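4.2 Length of stay and choice of beach

Visitors to Nernport were asked at the ferry terminal which beaches they had gone to and how many nights they had booked. We received 940 usable forms, most of them from families who had come for a week or longer.
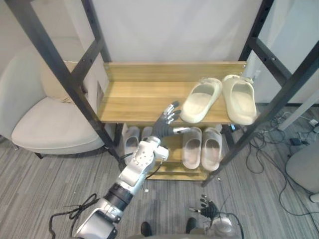
Guests staying in the old town went mainly to the harbor beach, even when they rated it as crowded. Those with a rental car spread out more – the coves past Aguirre were their usual choice.

Figure 3. Beaches visited, by type of lodging.
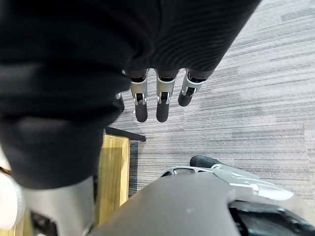 Did a longer stay lead people to visit more beaches?
Only up to a point. After the first week most guests went back to a beach they already knew.

Bus service may explain part of this. The Aguirre line has 15 stops and does not run in the evening, so guests without a car had to leave the coves early.

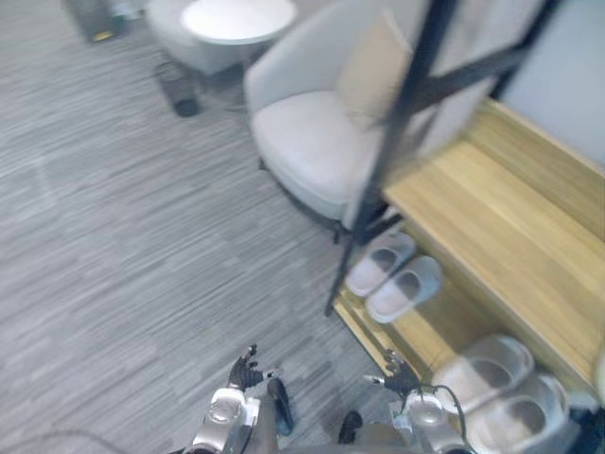 Ximena Quintero and Xóchitl Meléndez

The October forms were handled separately – by then the Festoris boats had stopped for the season, and two of the coves could be reached only on foot.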